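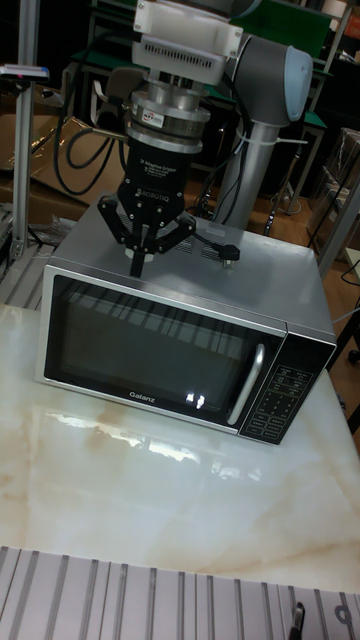

A Galanz microwave on a marble top.

I went over to Foley to talk to a woman who has cooked on one burner and a microwave for 22 years, and I left starving! She made me a baked potato while we chatted (butter, too much salt, perfect).

"People think I'm missing an oven," she told me. "I had one in Trandberg. I kept pans in it."

Her rice takes 4 cups of water and a big bowl – "bigger than you think, or you'll be wiping all night." I asked about fish. She laughed at me. "Lemon, a plate on top, window open."

She's moving in April and the new place has a full range. "I'll try it," she said.

Recent posts
Soup for 40 in Gumine
My Greniseo bread diary
Beans, again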